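Ticket 595: scheduled posts missing from blog home page
Opened Monday, February 18, 2019
Blog: Flumaria
Theme: Tusance

Posts set to publish overnight show as live in the dashboard but not on the home page. Direct links work. Comments are fine. Of 218 posts, 13 are missing.

Cleared cache, no change. Turned off the Clidatetti plugin, no change. 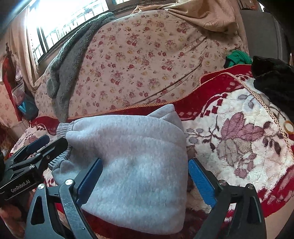
Re-saved the newest missing post by hand and it came back. The other 12 are still missing.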